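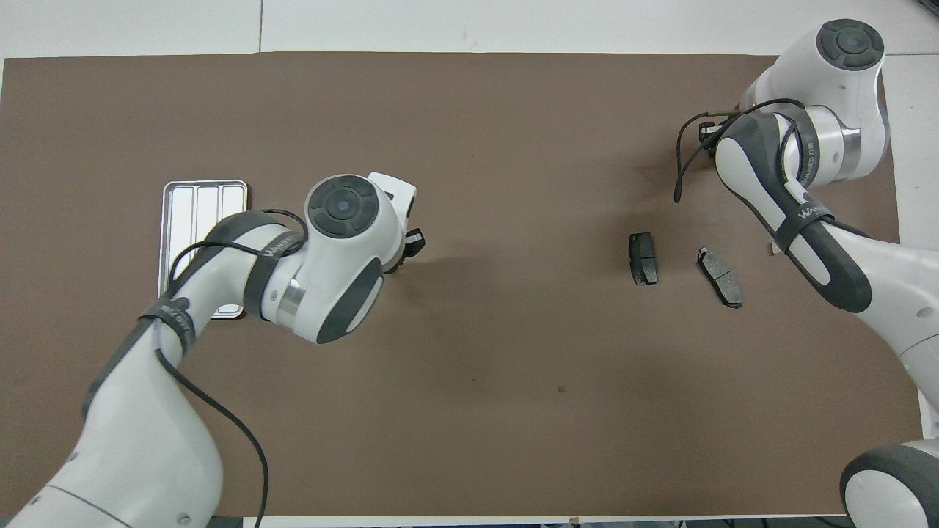 Give the plain gripper its due

I have spent most of the winter comparing grippers, and I want to make a case that would have annoyed me a year ago. Start with two fingers. Start with the dullest, most ordinary pair of parallel fingers you can bolt to a wrist, give them real parts to pick up, and don't let anyone open the catalogue until you've watched them fail properly.

I say this as somebody who loves the catalogue. I love soft fingers, suction, the strange ones filled with coffee grounds. When the Holub sample box arrived in November I had the lid off before my coat. But our job at Fatis is sorting small vehicle parts into trays with a pair of arms, and what I've learned from it is that I had been choosing grippers the way people choose kitchen gadgets.

Take brake pads. On paper a brake pad is a gift: flat back, hard edges, decent weight. Stand one upright and two fingers will close on it all day long. Lay it down at an angle and you have a different part altogether. Now the fingers have to come in low, the tips have to be thin enough to get past the edge, and whichever way the pad is turned, the wrist has to turn with it. I used to blame the gripper for this. Mostly it was the approach. We changed the angle the arm came in at, left the fingers alone, and a good half of my complaints went away in an afternoon. I was thrilled and a bit embarrassed.

That is my first argument for plain fingers – they are honest about whose fault it is. A clever gripper hides a poor approach. Soft fingers squash themselves round a bad guess and come up with the part anyway, and you go home pleased, and then the part turns up crooked in the tray and you can't tell why. With hard tips a bad guess looks like a bad guess. The part tips over or skids off across the paper, and you know where to look.

We ran 538 attempts with the standard Harkix fingers and 515 with the softer Holub set, same parts, same two arms. I'm not going to print a league table. The numbers are ours, on our table, and I've seen too many of those charts travel further than they should. What I will say is that the gap between the two sets was much smaller than the gap between a good camera view and a poor one. Moving the camera did more for us than either set of fingers.

So, cameras! I could go on about cameras for another page. The short version is that a view from the head is lovely for deciding what to reach for, and much less lovely at the moment of the grasp, when the arm you are steering comes between you and the part. Add a fixed view from across the table and the height of the fingertips suddenly makes sense. You see the tip and the table together. If you have money for one more thing, and you're torn between a fancier gripper and a second camera, please buy the camera.
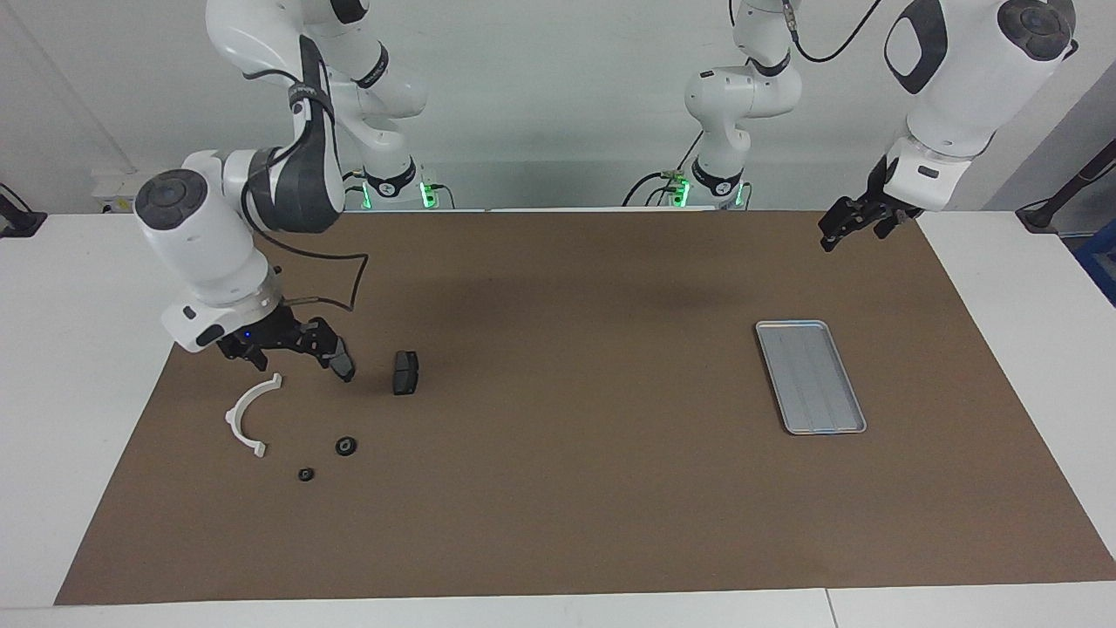

Right arm over the small parts, tray over on the other side of the mat.

My second argument is about thin, flat things, and it's where the plain gripper gets its hardest time. Rings and washers lying flat are miserable. There is hardly any side to hold, and the tips want to be in the table. This is where people reach for suction, and I understand it, but a ring has a hole exactly where you would like to put the cup. Try fingers first. Bring them down slightly open, let them touch the paper very lightly, and close slowly. It is fiddly and it needs a controller that can feel a light touch without panicking. The old Botell controller we started on could not do it; it either stopped dead or shoved. The one we use now is gentler, and I still grin when a small ring comes up level.

Curved brackets are the reverse, and far more fun. There are so many ways to hold one that the question becomes which you want when you get to the tray. Grip it by a tab and it swings. Grip it across the middle of the curve and it sits still, but you may have to set it down on its side. A fancier hand would not settle that for you. You still have to decide how the part should land, and I'd rather have that argument early, with cheap fingers.

There is a fair case against all this. If you handle one part, forever, then buy or make the gripper that fits it and ignore me. If your parts are fruit, ignore me twice. And swapping sides is a real weakness in my method: with 2 arms it is tempting to leave plain fingers on both for the sake of a fair test, when the sensible final answer may be one of each. We got there late. I'd look at it sooner next time.

But I keep coming back to the cost of being wrong. A set of plain tips that wears out or gets bent is a small nuisance. You can print a new pair, try them thinner, stick a bit of rubber on, take it off again. We were about 400 grasps in when I filed a slight slope on one pair, purely on a hunch, and it helped with the pads and did nothing whatever for the rings. You can learn a lot from a file and a hunch. The Holub box is still on my shelf and I'm looking forward to going back to it, this time with a list of the parts I want it for.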